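Teaching by Demonstration: Handout 3
Hand-held grippers and remote control
Course notes prepared by Marcela Paulík

Welcome back, everyone. Last time we stayed with the arithmetic of coordinate frames, and I know from the faces toward the end that it was a long afternoon for some of you. This week is a good deal friendlier. We are going to talk about how a person shows a robot what to do, and then you are going to do it yourselves, with your own two hands, which is the part I have been looking forward to since the course was first sketched out on the back of a parking receipt.

Please read this handout before the practical. You don't need to memorize any of it, but the session goes much better when people have at least met the words once.

Two ways of showing

The first way is remote control, usually called teleoperation. You sit or stand somewhere with a pair of controllers, or with a smaller copy of the arm, and whatever you do, the robot does. The recording you get is wonderfully direct: the joint angles, the gripper opening and the pictures from the robot's own cameras all belong to the same machine that will later have to do the task alone. Nothing needs to be translated. The trouble is that it is slow and tiring, and you feel very little of what the fingers feel. Those of you who tried the Beltex arm with Dong-hyun in July will remember how long it took to pick up one sponge.

The second way leaves the robot at home. You hold the gripper yourself, a light tool with fingers like the robot's and a camera looking out over them, and you simply do the job. Your arm moves it naturally, you can feel when something is pinched too hard, and you can carry the whole kit to a kitchen or an office or wherever the task lives. What you record is the path of the gripper through space, the opening of the fingers and the view from the tool. What you do not record is a robot arm, and so later on somebody has to check that a real arm could have followed you. People new to this are always a bit surprised at how many lovely, fluent demonstrations turn out to need an elbow that bends the wrong way.

I don't want you to leave thinking one is simply better. For our tabletop tasks we use the hand-held tools for most of the material, and then a smaller set by remote control on the real arm. In the Soltari exercise, which we will go through together next week, that meant 1539 hand-held demonstrations and 200 by teleoperation. Harsh Gautam has written up the reasons for that split far more patiently than I could, and his notes are in the course folder.

Where the views come from

A demonstration normally has more than one view. There is the one on the gripper, very wide and rather round, which sees the fingers and whatever they are near. Then there is the one worn on the head, which sees both hands and the table together. Each is poor at what the other is good at. The gripper view loses track of the second hand almost at once, and the head view loses the object the moment your own knuckles get in the way.

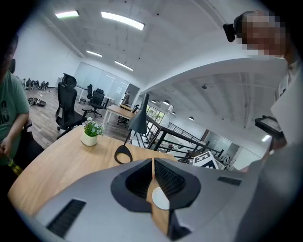
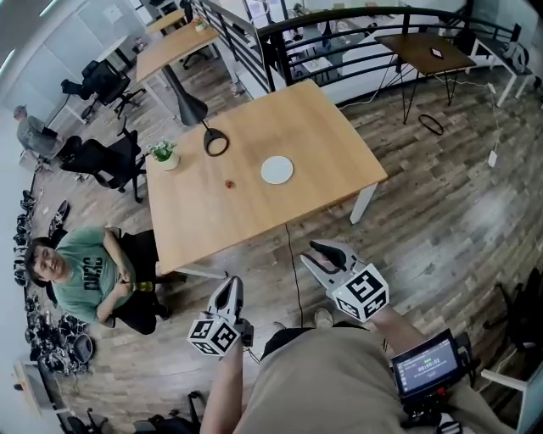

Figure 1. Tabletop work with hand-held grippers: view from a gripper (first) and view from the head, with both grippers in sight (second).

Compare the lamp and the little plant in the two views. In the first they are close, and there is a great deal of room behind them. In the second you get the tabletop laid out like a map, and it is much easier to say which thing is to the left of which. When you write your task descriptions, do try to use words that hold up in both. "Beside the plant" is safe. "On the far side" depends entirely on who is looking, and we have had some very confused labels because of it.

Have a look also at the black-and-white square patterns, on the cubes at the grippers in the second picture and on the board near the railing in the first. These are fiducial markers. Software that knows the size of the printed square can work out where it is and which way it is turned, so please don't put your thumb over one.

Giving a good demonstration

Start from rest. Hold the grippers still for a slow breath, then begin, and hold still again at the end. It feels silly and it makes the cutting of the recordings enormously easier.

Move at the pace you would use if you were carrying a cup of tea for someone else. Vilém likes to say half speed, but I find that half speed makes people jerky, and the tea seems to work.

Look at what you are doing — with your whole head, if you are wearing the camera. A glance with the eyes alone leaves the object out of the picture.

If you fumble, carry on and recover. A dropped object picked up again is useful material. Make a note of it on the sheet and keep going.

Between repetitions, move things a little. Shift the plant, turn the lamp, swap the starting side. Nineteen identical runs teach the robot one run.

For the practical

Work in pairs, one demonstrating and one keeping the sheet, and change over halfway. Each pair chooses one short task with a clear ending. Write the ending down before you start, in one sentence, and let your partner decide whether you reached it. Dalibor Halás will be going from table to table and is very happy to be interrupted.

Bring back your sheet, your one-sentence ending, and a paragraph on a moment when the gripper view and the head view seemed to tell you different things. If you run short of time, the paragraph is the piece I would most like to read.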